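Draft 2, for Dr. Bellis's section. Sources at the end still need page numbers — will fix before handin.

# How Stetlow Got Its Water: The Mellville Pipe and What It Changed

## Why this topic

Most town histories skip the water. They do the mill, the railroad, the fire. But in Stetlow you couldn't really have the mill or put out the fire without the pipe, and the pipe came from Mellville, which is a different town that didn't much like Stetlow. So, a story there.

I wanted to know three things. Who paid, who got hooked up first, and why the Gronow end of town waited so long. Got decent answers to the first two. Third one is partly guesswork and I say so below.

Dilwyn Bellis suggested starting with the town minute books instead of the newspaper. Good advice, the newspaper is mostly complaining. Fun to read, hard to use.

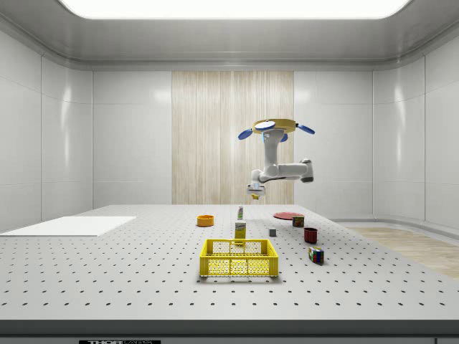

Stetlow, July

First week of reading. The minute books are in the basement of the town hall, in order, mostly legible. One clerk had beautiful handwriting, then he retires and it goes downhill fast. Lost a whole afternoon to a word that was just "culvert."

## Before the pipe

Wells and the creek. That's it. The wells on the hill were deep and fairly clean, the ones on the flats were shallow and sat close to the privies. People knew this was bad, even if they didn't have the reason right. The minutes talk about "bad air off the low lots" over and over. Summers were worst.

There was also a water cart. A man sold creek water by the barrel to houses with no well. He shows up in the minutes twice, both times asking the town not to build anything. Can't blame him.

## The vote

1878 is the year it finally passed. It had failed before, and the argument each time was the same — hill families already had good wells and didn't want to pay for the flats. What changed was the hotel fire the previous winter. The bucket line couldn't keep up and the building next door went too. After that the hill people wanted hydrants.

The vote was 218 in favor. The minutes don't give the number against, which is annoying, only that the motion "carried with some noise." I looked for the tally in the newspaper and the issue is missing.

Paying for it was a mix. A bond, a hookup fee for each house, and a yearly charge to Mellville for use of the spring. The Mellville charge caused fights for decades. Stetlow said the water was running downhill anyway. Mellville said then go catch it.

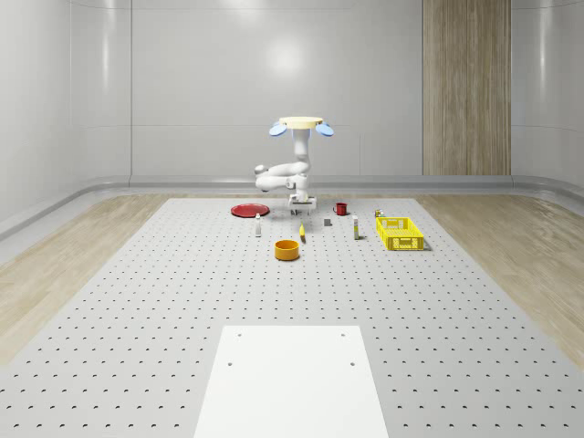

*View across the table from the front.*

## Building it

The main ran from the spring to a brick tank on the hill, then down Main Street. Iron pipe, shipped in by rail to Litness and hauled the rest of the way by wagon. The roads were bad and one entry records a load that sat in a ditch until the ground froze.

Work took two seasons. The crew was local in the first one. In the second they brought in men from Litness, and the minutes suddenly have a lot of entries about boarding houses and noise after dark. First connection went to the school, next was the new hotel, then the houses on the hill. By the end of the first year the ledger lists some 1331 feet of side pipe laid off the main, nearly all of it uphill from Main Street. The flats, who had the worst water and the strongest case, got one public tap at the corner by the mill gate.

## Gronow

Gronow was the low end of town, past the mill. It took 4 petitions to get pipe down there. I read all of them, they're folded into the back of the minute books and they get shorter and angrier. The last one is basically two sentences.

The town's stated reason was pressure. They said the tank would drain if the low streets were all open at once. Maybe true

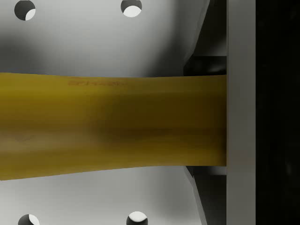

for the first tank, which was small, but the second tank was up well before the last petition and they still used the same excuse. My guess is it was the hookup fee. Mill families mostly rented, the landlords didn't live there, and no one wanted to be billed. I don't have a letter that says this. I have the order the streets were connected in, and it tracks with owner-occupied houses pretty closley.

When the line did go in, the public tap was shut off the same month. One of the later entries is a request to bring it back for the horses. Denied.

## Still to do

- page numbers for the minute books
- check whether Mellville kept its own copy of the spring agreement
- redraw the map, the hill tank is on the wrong side of the street
- ask the library again about the missing newspaper issue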